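Hand Gripper Build - Questions I Keep Getting

Ravindran Gowda, Skomberg shared workshop. Last touched in June, will add more when I get time.

What is this?

A pair of hand-held grippers. You hold one in each hand, do a small job with them, and the motion gets logged for the arm I'm building at home. Project name is Wemari. No meaning, just liked it.

What do you test on?

Small stuff. Candy dispenser type jobs, balls, trays. Cheap and easy to reset.
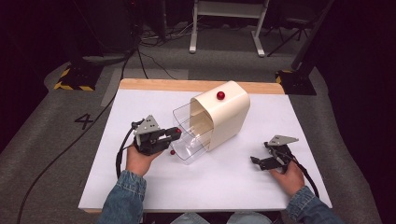

Cables are the thing I get asked about most. Yes they're wired, no I'm not going wireless yet. Tried it, dropouts everywhere. Let each cable fall off its own side of the table, like the two black ones there, and they stay out of the way of the tray. Crossing them = pain. Leave slack at the wrist too.

How much did it cost?

435 dollars for the pair, all in. 145 of that was cameras. You could go lower if you have a parts bin.

How long to print?

31 hours for one set, on the Climstead at the workshop. Slow profile. I tried the fast one and the links came out weak right at the pivot.

Do I need the brass bushings?

Yes. First version ran the bolt straight through the plastic, and the hole went oval. Press them in square, use a vise, not a hammer. Go easy, if the link creaks then stop and ream it a little.

How do the pads go on?

Two screws per finger, down through the sloped top of the block. Snug is enough. Pads are rubber sheet from Hollmann, cut with a fresh blade. Wipe them once in a while, they pick up dust and scuffs.
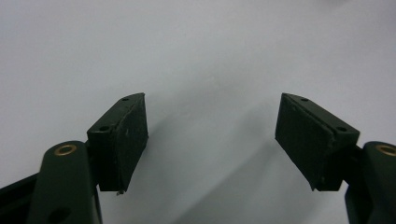 Why are the fingers angled?

So the tips meet first. Flat parallel ones were fine on boxes and awful on anything round. Version 2 has the angle, dont bother printing version 1.

Can I change the color?

Sure. Dark green was what I had. I'd stay dark and matte whatever you pick - shiny filament throws glare back at the camera and then you're fighting exposure all evening.

What table surface works?

Plain, white, matte. Patterned tops gave me trouble with tracking. 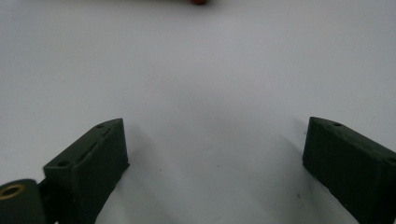

Glass is worse, don't try it. If all you have is a patterned desk, a sheet of white foam board taped at the corners does teh job fine. Lights overhead and soft, no desk lamp from the side.

My jaws don't line up, what now?

Loosen both pivots, close the jaws on a flat bar, tighten again. Still off? Probably a warped link. Reprint it.

Will you sell me a set?

No. Files are free, bug me for the link. Workshop has a printer you can book, evenings after 7 are usually quiet.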